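Mezzanine over the work area — what do you keep up there?

Forum > Small Shops and Studios > Space and Layout

halfstep_mara
We moved into a unit with a mezzanine in March and I'm trying to settle on what goes up there before it fills itself. White walls, white ceiling, black metal railing.
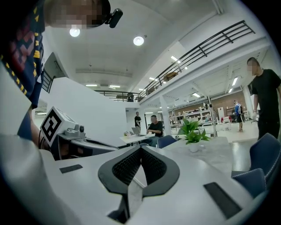
The part under the mezzanine has a lower ceiling with the rectangular fluorescent lights, and the part out front is open to the full height. There's one box up top so far. People have started asking if they can put things "just for a while" and I'd like to have an answer for them.

Options I've thought of:
Storage only (boxes, spare chairs, packing material).
Two desks for people who need quiet.
A meeting table, with storage at the back.

My partner in this, Candela Tejada, wants desks. I lean toward storage. Has anyone lived with one of these for a few years?

grommet_dan
Storage. We had desks on ours for one summer. Heat goes up, noise goes up, and whoever is up there hears every phone call from below. The desks came down by fall and it's been boxes ever since.

Keep the boxes back from the railing. A foot at least, two is better.

pellworth
Before anything else, find out what the floor up there is rated for. Ask the landlord for the number in writing. Paper is heavy. A mezzanine that is fine for two people and a table may not be fine for a wall of full file boxes. Ours was rated well under what I would have guessed.

halfstep_mara
Asked the landlord this morning. He says it's "fine for light storage," which isn't a number. I'll push him for one.

pellworth
Push him. "Light storage" means something different to everybody. If he has no paperwork, the building department may have the permit drawings. That's how I got ours.

tess_l
I'm going to disagree with the storage people. We have desks upstairs and it works. Things that made it work:

A fan up there, running low all day.
Carpet tile on the mezzanine floor. This helped the people underneath more than the people on top, they used to hear every chair roll.
A rule that phone calls happen outside.

Three of us have worked up there through a couple of summers now and I wouldn't go back down. The light is better too. Anyone working under the mezzanine is on the tubes all day.

grommet_dan
Your ceiling must be higher than ours. I could touch mine.

tess_l
Could be. I can't touch mine with a broom.

halfstep_mara
I can stand up fine at the top of our stair. Haven't checked how it feels along the whole length.

On noise: what we do down here is mostly laptop work at shared tables, with people standing around talking a fair amount. We like that part. I don't think anybody would get real quiet by going up one short flight.

quillback7
Agree with that last bit. An open mezzanine is the same room with a worse chair. If you want quiet you need a door.

For what it's worth, we went with a mix. Shelves along the back wall, open middle, one small table. The table gets used maybe once a week. The shelves get used every day. If I did it over I'd skip the table and put in deeper shelves.

Shelving is the Dutumden stuff, or however it's spelled, the gray steel ones. Went up in an afternoon.

pellworth
Dutmuden? Dumutden. I have the same ones. Bolt them to the wall, they rock if you load the top shelf.

quillback7
Dumutden, yes. Ours are bolted.

soler_e
Estíbaliz Soler here, I run a small sewing and alterations studio with nearly the same layout. My question would be how things get up and down. We carried everything by hand the first year and I hurt my shoulder on a box of fabric. After that we made some rules.

Nothing goes up that one person can't carry with one arm. The other hand is for the rail.
Nothing goes up without a label on the side facing the stairs.
Anything nobody has touched in 2 years goes out, no discussion. We do this every January.

The labels matter more than you'd think. From below, every cardboard box looks the same.

halfstep_mara
The one-arm rule is good, I'm taking that. We have shipping boxes that would fail it right now, so those would have to stay on the ground floor.

Does anyone have the labels printed, or is marker fine?

soler_e
Marker on white tape. We tried Kutulero label sheets and they peeled off the cardboard in humid weather. Tape peels less and you can write over it.

grommet_dan
Marker directly on the box. When the box gets reused, cross it out. You people are making this complicated.

soler_e
Then you have a box with four crossed-out names on it and no one believes any of them.

grommet_dan
I open the box.

tess_l
Going back to the railing. Measure the gaps if you're storing small things. We had a roll of tape go through ours and land next to someone's keyboard. We zip-tied a strip of clear plastic sheet along the bottom, maybe six inches high. Cost under $100 for the whole run and you can't see it from downstairs.

pellworth
Seconded. A kick plate is the proper name for it if you're looking at hardware suppliers. Check the height of the railing too while you have the tape measure out. If people are going to be up there every day your insurer may care.

halfstep_mara
Good, adding both to the list.

Update on the load question. The landlord found the original drawings. The builder was a company called Llorente and there is a real number on the sheet. I won't post it because I don't want anyone using it for their own building, but it's enough for shelves with light stuff and not enough for paper files. So the files stay under the mezzanine, against the wall.

Candela and I agreed on shelves along the back and an open floor in front of them. She gets to try one desk up there for a month. If she still likes it when the weather turns warm, it stays.

tess_l
Get her the fan before the weather turns.

quillback7
Measure the shelf panels against the turn in the stair, if you have one. Ours had to go over the railing on a rope.

halfstep_mara
Will do. Candela has already picked out the fan.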